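作業ノート 5月 ボウル間移載のデモ収集(洋梨)

朝9時半から開始。今回のタスクは「ピンクのボウルの洋梨を水色のボウルへ移す」の一種類だけ。前回までの積み木とカップの分は Henao 側のフォルダに移してあるので、混ぜないこと。

目標は成功エピソード200本。操作は自分と Bình Trình さんで交代、ログ確認は Nelly Llanos さんにお願いした。

開始前の確認
・グリッパ全開の位置でゼロ点を取り直した。前の値から少しずれていた。原因は未確認。
・頭部カメラの露出は固定。自動のままだと、腕がテーブルに影を落としたときに全体の明るさが動く。
・収録ソフトは Grallex の新しい方。古い方だとグリッパ開度の列が抜けることがある。
・指示文は日本語と英語の両方を入れる。英語は「move the pear to the blue bowl」で統一。

初期姿勢はいつもどおり、指を開いてボウルから離れた位置に置く。そこから録画を始めて、最初の1秒は動かさない。前回、録画開始と同時に操作を始めた分は先頭の軌道が欠けていて、学習に回すときに切り直す羽目になった。

ボウルの置き方は毎回少しずつ変える。左右の間隔と前後のずれを変えて、きっちり横一列にはしない。洋梨の向きも変えるが、軸は必ず見えるようにしておく。軸が下に回っている配置は後半にまとめて録る予定。

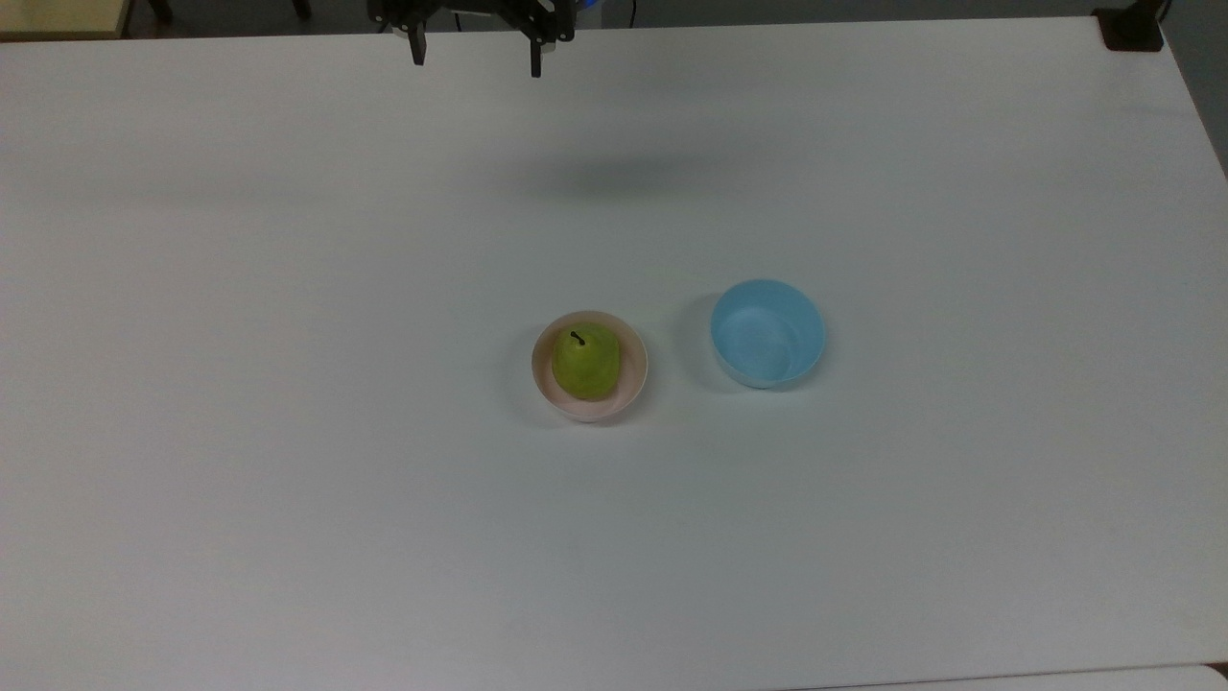
カテゴリ:デモ収集/ピック&プレース/果物

左のボウルに洋梨、右の水色は空、という開始状態。軸は左上を向いている。水色の方をわずかに奥にずらした配置で、この並びだと洋梨の右側と手前にボウルの内側が少し見える。指を入れるならこちら側から、ということで二人とも意見が合った。

ただ、実際にやってみると右側の指が縁に当たりやすい。Bình さんは手首を少し回してから降ろすやり方、自分はまっすぐ降ろしてから閉じる直前に寄せるやり方。どちらでも取れるが、軌道がかなり違う。

午前の経過

前半は失敗が多かった。主なものを書いておく。

・閉じるときに洋梨が回って抜ける。太い方を挟むと起きやすい。
・持ち上げでボウルの縁に引っかかり、ボウルごと動く。
・水色のボウルの上で放す高さが高すぎて、中で転がって縁を越える。

最後のものは放す位置を下げたらほぼ出なくなった。ボウルごと動いた分は、洋梨が最終的に入っていても失敗扱いにする。この基準は途中で決めたので、それより前に録った分は Nelly さんが見直してくれた。成功から失敗に変わったのは2本。

失敗エピソードは消さずに failure のタグで残す。掴み直して成功したものは retry のタグ。retry を成功の本数に数えるかどうかで少し話したが、今回は数えることにした。回復動作の例が今のデータにはほとんど入っていないため。

11時過ぎに一度、通信が途切れて腕が止まった。ケーブルの差し直しで復帰。録画中だったエピソードは破棄。Varkolside のセットでも同じ症状が出ていたと聞いたので、コネクタの型番を向こうに問い合わせる。

午後の経過

操作を Bình さんから自分に交代。午前と比べると一本あたりの時間が長い。自分は縁の手前でいったん止まる癖がある。ログの速度を見ると、はっきり谷になっている。方策がこの停止まで覚えると、推論時にそこで固まる可能性がある。前に Larkside のデータで似たことがあった。

対策として、
・停止が1秒を超えたエピソードには pause のタグを付ける
・学習は pause 込みと pause 抜きの両方で回して比べる
・操作者の識別子をメタデータに入れる(いままで空欄だった)

三つ目は前から言われていたのに忘れていた。今日の分は手で埋めた。

夕方までの集計

成功 161本(retry 込み)
うち retry 18本

目標の200本には届かず。残りは次回に回す。配置の偏りを見るために、開始フレームからボウルの中心を拾って散布図にしてみたら、テーブルの左半分がかなり薄い。右寄りに置く癖があるらしい。次回は左側を中心に置く。手前側も足りないので、そちらも意識して増やす。

次回やること

1. 残りの収録。左側と手前側の配置を優先。
2. 軸が下に回った洋梨の配置。
3. ボウルの左右を入れ替えた配置。今のままだと「右へ運ぶ」だけ覚えて色を見ない可能性が高い。
4. グリッパのゼロ点がずれた原因の確認。終業時の値は控えてあるので、次の朝に比べる。
5. 指示文のゆれを増やすかどうか、Nelly さんと相談。

3は最初から半々にしておくべきだった。今回の161本は全部ピンクが左なので、入れ替えた分をどれだけ足せば釣り合うか、まず少量で学習を回して様子を見る。評価の方も左右両方の配置で同じ回数やる。

データは共有サーバーの pear_bowl に置いた。チェックは午前の分まで完了、午後の分は未チェック。触る人は pause のタグがまだ全部には付いていないことに注意。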